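Costia Celebrity Interview Quotes, version 2

README for the text files in this folder. Last changed 2021-01-09.

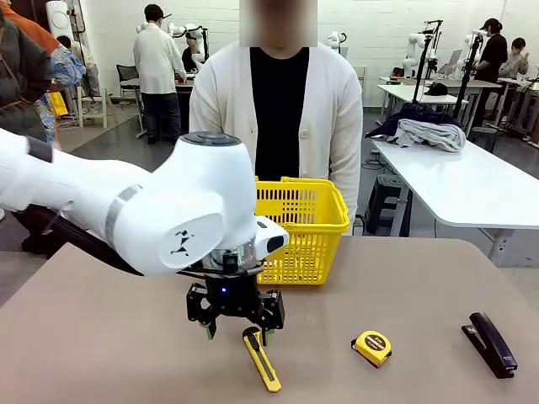 Duarte Calado asked after the first release whether a quote that three gossip sites ran in three different wordings should count as one entry or three. It counts as three. Each wording gets its own row, and the rows share a value in the column group_id.

What is in it

The set has 2172 short quotes by film and television actors, taken from entertainment pages and talk show write-ups. All of them deal with dating, breakups, weddings or rumors of these. Of the total, 1010 are tagged as denials ("we are just good friends" and the like). The rest are tagged confirm, tease or no_comment.

Files

quotes.csv: one quote per row
groups.csv: links between wordings of the same remark
check_300.csv: 300 rows tagged a second time by Lourenço Aguiar
tags.txt: the tagging rules

Columns in quotes.csv

row_id, group_id, speaker_code, show_type, tag, text, source_lang

Speaker names are replaced by codes. The key is not part of the release. Names inside the quote text are replaced too, so you will see things like "P114 and I had dinner, that is all." Nicknames were done by hand and a few may have slipped through. Report them and they will be fixed in the next version.

Tagging

Tags were set in Vivow, using the export format from October. If a speaker denies a rumor and then jokes about it, the tag is tease. Lourenço and the first tagger disagreed mostly on this point. Where they differ, quotes.csv keeps the first tag and check_300.csv shows both.

Known problems

Translated quotes are often stiffer than the originals. Check source_lang before using them for anything about style.
Some pages shorten quotes without marking the cut.
Wedding items are few, and nearly all come from the Tavares pages.
The Sukau talk show pages use curly quotes. They were left as they are.

Use

Free for study and teaching. Please don't try to match the codes back to people. Send corrections with the row_id and the wording you think is right.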